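Robot Cell Care, Week 5 Notes
Setting up and looking after the simulated bench cell (read before the lab)
Handout version of 2nd December. Throw out the June one. It had the tool offset in inches, and the less said about that the better.

1. What you are responsible for

Each pair gets one copy of the Trurnar cell: one arm, one table, one gripper, one set of parts. It's a simulation, so you can't squash your thumb in it. You can still leave it in a state that wrecks the next pair's afternoon, and past classes have shown real talent there.

Treat the model as you would the machine. Anything you nudge, log. Anything you log, put back.

2. Base and home position

The base comes first because every other number in the cell hangs off it. Open the Perrin scene editor, select the arm base and check its position against the sheet taped inside your lab book. If it's off by more than a millimetre, reload the saved base. Don't drag it back by eye. You will get it nearly right, and nearly right will follow you around until the end of term.

Then jog the arm slowly through its range with collision checking switched on. Watch the gripper whenever it's near the tall block at the far left of the table. Contact with the top of the block should show up in the log straight away. If the gripper is down on the block and the log is blank, collision checking is off, whatever the little tick box claims.
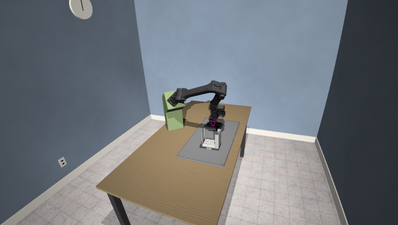 Fig. 5.1 Arm reaching over to the green block, gripper down on its top.

Points people lose marks on:
- Jogging in the world frame when they meant the tool frame.
- Saving a home position with the gripper still touching something.
- Moving the mat to make a bad reach look better. We check the mat.

3. Gripper and finger contact

The finger models came from Hiltel and are good, apart from the default friction value, which would suit a wet fish. Set it from the sheet. Then set the closing force to 13 newtons and leave it there until section 4.

Close on a thin part and look at it from the gripper's end. You want both fingertips on the part, low down, one each side, and the plate standing upright. If one finger arrives well ahead of the other, your tool centre is out. Go back to the tool offset. Cranking up the force will hide the problem and then launch the part across the room, which is funny once. 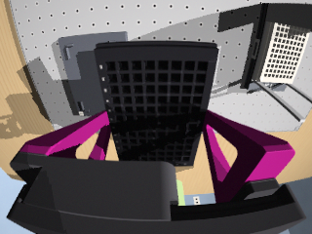 Notes and figures: Robot Cell Care teaching team

The grid panel is the part we use for the grip test. Its thin plate shape makes it fussy about alignment, and that's the point of using it. Pick it up, hold for 13 seconds of simulated time, set it down, and repeat with the arm turned to the second pose on the sheet.

If the panel trembles in the grip, try these in order:
a. Halve the time step.
b. Check the part's mass. Somebody always types grams into the kilograms box.
c. Reload the finger contact shapes.
d. Come and find us.

4. Soak run

Once the grip test passes, set the Ernari runner to 1,000 cycles and go for lunch. It saves a log entry every 100 cycles. Read the log when you get back. A pass line at the bottom tells you the run finished, and you still need to look for drift in the joint values from first entry to last.

Write the drift for each joint in your lab book, with units. A number without units will be marked as a drawing.

5. Before you leave

Arm home, gripper open, parts reset, scene saved under your pair's name. "final_final2" is not a name.

Next week: cables, and why the model doesn't have any.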